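Open day at the Prekstead robot lab

So I finally made it to the January open day at Prekstead, after missing it two years running. I took the early bus from Teltley, got off a stop too soon and walked the last stretch in sleet. By the time I found the door there was already a line for coffee!

Osamu Kobori took our group around. He talks fast and he clearly loves this stuff (he spent ten minutes on cable routing before anyone got a question in). The team works on clothes, mostly. Folding, sorting, hanging. He told us they've logged 4000 practice runs so far, 800 of them on hangers alone, and that shirts are still harder than towels because a shirt never sits the same way twice.

I asked why it goes so slowly. Recep Değirmenci, who writes the grasping software, said they could run it faster, but then they'd learn less from each mistake. Fair enough, I guess. He also said stretchy sports fabric gives him the most trouble, and coat hangers with fat shoulders come second.

The hanging demo was my favorite part. We got to stand pretty close, and I could have stayed there all afternoon.
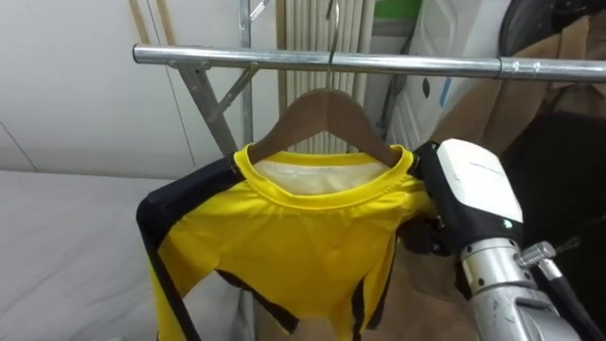 The gripper on the shoulder of a yellow and black shirt, at the clothing rail.

Afterward there was a Q&A upstairs, with good dumplings from Ngô down the street. I had to leave at 3 to catch my bus, so I missed the talk on sorting socks, and I'm still a little sore about that. If you go next year, wear warm shoes and sign up early for Osamu's tour.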